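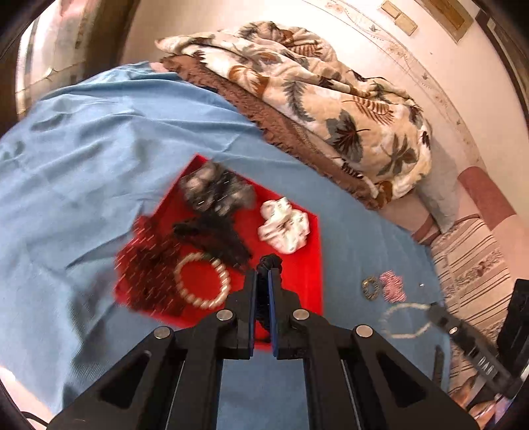 4. Sorting and loading the accessory tray

This section covers the square tray supplied with the Jarnimell bedroom organiser. Complete section 3 (fitting the drawer runners) before you begin. The tray can be filled on a bed, provided the sheet is pulled flat and blankets are folded back.

4.1 Before you start

1. Remove the tray from the drawer and place it on a flat, light-coloured surface. Small pins and clasps are hard to find on patterned bedding.
2. Wipe the inside of the tray with a dry cloth.
3. Empty all hair ties, scrunchies and bracelets into the tray or beside it.

CAUTION: Check the sheet for loose metal pins before kneeling or leaning on it. Keep pins out of the reach of small children.

4.2 Sorting

1. Separate fabric items from beaded items.
2. Lift cords and thin ties one at a time, holding them near the middle. If a cord is twisted, let it hang until it unwinds. Do not pull it tight.
3. Divide the fabric items into fluffy, lace and plain woven types. Lace catches on clasps and must not share a compartment with jewellery.
4. Lay each bracelet out as an open loop and check the thread between the beads. Set aside any bracelet with a frayed thread.

NOTE: Pearl and other pale beads can pick up dye from dark fabric. Store them apart from red or black hair ties.

4.3 Loading

1. Fit the divider (part 684) across the tray until both ends click.
2. Place large scrunchies in the rear compartment. It holds up to 12 of average size. Do not press them down to make room.
3. Place small hair ties and cords in the front left compartment.
4. Place bracelets flat in the front right compartment, in a single layer.
5. Return the tray to the drawer and push until it meets the stop.

CAUTION: The maximum load for the tray is 400 g. Overloading will bend the runners.

4.4 Care

Wash the tray by hand in warm water with a little washing-up liquid. Dry it fully before refilling. Do not use bleach or a scouring pad.

If the divider no longer clicks into place, order a replacement using the part number given in 4.3. For drawers 290 mm wide or less, use the short divider described in section 6.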